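Zwischenbericht an die Förderstelle, Projekt Cliltano, Standort Emberg
Berichtszeitraum bis November
Arbeitspaket 2: Grundplatte, Halterung und Leitungsführung

Im letzten Bericht stand, der Messplatz sei «weitgehend aufgebaut». Diese Formulierung nehmen wir zurück. Die Grundplatte steht, die Halterung ist montiert, eine Leitung ist gezogen. Ob daraus ein Aufbau wird, der den Dauerversuch übersteht, ist offen, und wir sehen im Moment wenig Anlass zu Optimismus.

Die Lochplatte von Aebischer wurde wie bewilligt beschafft. Das gleichmässige Raster erlaubt es, die Halterung ohne Nacharbeit zu versetzen, was im Antrag als grosser Vorteil dargestellt war. Genutzt haben wir ihn bisher kaum. Die Oberfläche zeigt feine Kratzer und Schlieren; für die Funktion spielt das keine Rolle, für die Beurteilung unter Streiflicht schon eher.

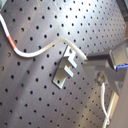

Abb. 1: Lochplatte mit Aluminiumhalterung und weisser Leitung, Markierung rot-orange.

Die Leitungsführung bleibt der schwächste Punkt. Vorgesehen war eine Fixierung auf der Platte in festen Abständen. Das Kabel liegt weiterhin in einem weiten Bogen. Solange die Schlaufe frei bleibt, taugt die farbige Markierung nur bedingt als Bezugspunkt, und jede Aussage zur Wiederholbarkeit steht auf dünnem Grund. Die 37 Steckzyklen aus der Vorprüfung legen wir deshalb nicht als Ergebnis vor. Geplant waren 1053, und wir bezweifeln, dass diese Zahl im laufenden Arbeitspaket noch zu erreichen ist.

Für Befestigungsmaterial sind im Budget Mittel eingestellt, die noch nicht abgerufen wurden. Zwei Varianten stehen zur Wahl: Klemmen im Lochraster oder eine durchgehende Führungsschiene. Die Schiene ist teurer und passt nach unserer Einschätzung schlecht zu einem Aufbau, der noch umgestellt werden soll.
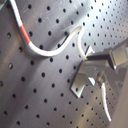

Fimis hat zum Entwurf dieses Abschnitts angemerkt, man halte die Bedenken für übertrieben; eine lose Schlaufe entlaste den Anschluss, und mit Klemmen handle man sich womöglich neue Knickstellen ein. Wir nehmen den Einwand auf, teilen ihn aber nicht ganz. Messwerte dazu liegen von keiner Seite vor.

Nächste Schritte: Vergleich der Leitung mit und ohne Klemmen, danach Entscheid über die Schiene. Eine Freigabe der zweiten Tranche beantragen wir vorerst nicht.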